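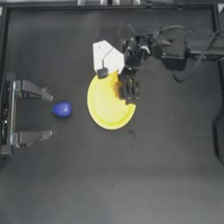

OK so I've been trying to get through my grandmother's recipe cards since October and I finally have enough opinions for a thread. There are 105 of them, in a tin that used to hold Brekke butter cookies, and she wrote every one for a reader who already knew how to cook the dish. Which was her. I keep thinking about plates, because half her instructions are about plates. "Turn out onto the yellow plate." Bright lemon yellow, raised rim, pretty shallow, same idea as the one up there. That's a unit of measurement in this family and I will explain.

The dumpling card says "roll until it covers the yellow plate." No inches. No weight. If you don't own the yellow plate you don't get dumplings, sorry! My cousin got the plate. I got the tin. You can see how this becomes a diplomatic situation.

I called my cousin and asked for a measurement across the flat part and got a text back that said "like a salad plate but more." Thank you. Very helpful. We are clearly related.

Anyway. Things I've learned about old recipe cards, in no order at all, while a pot of beans does its thing.

First thing: oven temperatures. She had four. They are "slow," "medium," "hot," and "bread." I figured out slow and medium by ruining two custards. Hot seems to be 425 in my oven. Bread I'm still scared of.

"Butter the size of an egg" is a real measurement and there are old charts for it, and most of them say it's a quarter cup. She also has "butter the size of a walnut," fine, and then on one card, "butter as for the neighbors." I have read that card so many times. Was it more butter or less butter?? Depends on the neighbors I guess.

The cards are in two languages and sometimes switch in the middle of a sentence. She'd start in English because that's what the cards were printed in (they say FROM THE KITCHEN OF at the top with a little rooster) and then get to the hard part and give up. So all the shopping is in English and all the technique is not. I've been going word by word with a dictionary and my mom on speaker.

My mom's translations, by the way, are a whole separate problem. She reads a line silently, laughs, and goes "oh you just mix it."

One card is only a list of ingredients with the word "Sternitz" across the top. That's the town her family came from. No steps at all. Flour, lard, sour cream, caraway, one egg, salt. I've made it as crackers, I've made it as a flatbread, and last weekend I made it as a sort of noodle. The crackers were the best by a mile. My mom says it was none of those and that she can't remember what it was, only that it was served warm and you weren't allowed seconds.

If anybody reading has family from around there and that list of ingredients makes you hungry for something specific PLEASE reply. I will mail you crackers.

Beans update: not done.

People keep asking how I'm saving these so here's the boring part. I scan front and back, even when the back is blank, because sometimes the back isn't blank, it's just very faint pencil. I found a whole pickle brine that way! Then I type it up exactly as written, mistakes included, and underneath that I type my own version with real amounts.

Do not "fix" the original while you type. I did that on the first batch and then couldn't tell which parts were hers and had to go back and redo the lot. She spelled cinnamon a different way every time and I'd like to keep all of them.

The cards themselves went into plastic photo sleeves, the archival kind, in a binder. I tried a recipe app first, Kolico, and it's fine, the search is nice, but it really wants a number in the amount box. It wouldn't take "until it looks right." It wouldn't take "yellow plate" either. So now it's a plain text document and a binder and I'm much happier.

Stains tell you which ones she used. I know everybody says this about cookbooks but wow. The gelatin salad card is spotless, like it was printed yesterday. The poppy seed roll card is see-through in one corner from butter. I made the poppy seed roll first for that reason and it was the right call.

Poppy seed roll notes since a few of you asked last time: grind the seeds. I know. I didn't want to either. I tried it with whole seeds and it was like eating a sandy beach. A cheap coffee grinder works if you go in short bursts and stop before it turns to paste. Warm milk, honey, lemon zest, a little bit of the butter, and let the filling cool ALL the way before you spread it or the dough goes slack and you get a puddle with a seam.

Hers says to let the dough rise "through church." I've been using an hour and a half. My mom says that's a generous estimate of how long they stayed.

There are 3 cards I can't read at all. Water got to them at some point and the ink spread out into big blue flowers. I've tried photographing them in different light and bumping up the contrast, and on one I can make out "vinegar" and "do not stir." So whatever it is, don't stir it.

I also want to talk about the card from the Trerance church supper because it's the only one with amounts I can't argue with. It serves 30. It's in someone else's handwriting, very upright, with every single thing in cups and ounces and pan sizes. And my grandmother has gone over it in pencil, crossing out nearly every number. Next to the sugar she wrote "no." Next to the baking time she wrote "no." At the bottom, in the only complete English sentence in the entire tin, she wrote "It was dry."

I laughed so hard I had to leave the kitchen.

I haven't made that one. Partly because I don't have thirty people, partly because I feel like I've been warned.

Beans are done! They needed salt. Her bean card says "salt, then salt." I'd been reading that as a mistake for months and typed it up with a little question mark next to it. You salt the water and then you salt them again at the end. I'm going in to take the question mark out.

Next up is the dumplings. My cousin has agreed to trace the yellow plate on the back of some wrapping paper and mail it to me, in exchange for a full copy of the binder and a dozen poppy seed rolls. I said half a dozen. Talks are ongoing.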